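Notes for the Sterkstead talk, 2018-01-06
"The Scoop Is Lying to You: measuring coffee at home"

Slot is 20 minutes including questions. Last year I did 20 minutes of introduction, so keep the watch on the lectern.

OPENING
Ask who owns a scale. Ask who uses it for coffee. Wait for the hands to go down. Then ask who measures with the scoop that came in the bag, and put mine up first so they feel safe.

Say where I stand: I have used a scoop most mornings of my adult life. I also own a scale. It lives behind the flour and its battery is flat.

WHAT A SCOOP MEASURES
A scoop measures space. Coffee recipes are written in weight. Most of the trouble in home coffee lives between those two sentences, and the rest is the water.

Dark roasted beans are puffed up and light for their size. Light roasts are small and dense. Same scoop, same level top, different amount of coffee. If you switch from the Valentini dark to the Wasura light and keep your scoop count, you've changed the recipe without being asked.

Then there's the heap question. Level, rounded, or what my family calls "a proper one." Pause here. Somebody always has a view.

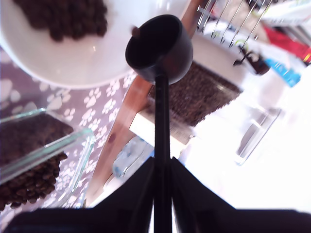 Whole beans are worse than ground for this. They bridge across each other and leave gaps, and a small cup with a few big beans in it is mostly air. There's also always one that sits on the rim and won't commit. Does it count? In my kitchen it counts if I'm tired.

Long handles: I'm in favor. A short scoop in a deep jar means coffee up to the wrist. A long handle in a shallow bowl is overkill, but it makes you feel like you work somewhere.

POURING OUT AND PUTTING BACK
Tell them to try this at home. Tip a 250 gram bag into a wide bowl, scoop from the bowl, level with a finger, and weigh 4 scoops one at a time. Write the numbers down. They won't match. Do it again with a different roast and they won't match in a new way.

(Do NOT do this live. I did it live at Tridilham and we were finding beans under the radiator in February.)

Wide bowl for working, lidded container for keeping. Glass is fine if it goes in a cupboard. Glass on a sunny windowsill looks lovely and is a slow way of making stale coffee. I've done it for years and people compliment the jar.

Put a cloth down first. Any cloth. Beans bounce on a bare table and roll a long way — on a cloth they mostly stay where they fell, looking guilty.

THE FIX, SUCH AS IT IS
Weigh your own scoop once, with your own beans, the way you really fill it on a weekday. Write that number on tape and stick it to the jar. Change the tape when you change the coffee. That's the whole method. I could have sent it on a postcard.

If they ask for a ratio: start at 1 to 16, then please yourselves.

LIKELY QUESTIONS
Freezer? Yes if sealed, and leave it shut.
Which scale? A cheap one that works, with a battery in it.
How many cups would I have to drink to notice? Somebody will say 1,000. Let them have the laugh and move on to the tasting table.

Bring: tape, pen, spare scoop, dustpan.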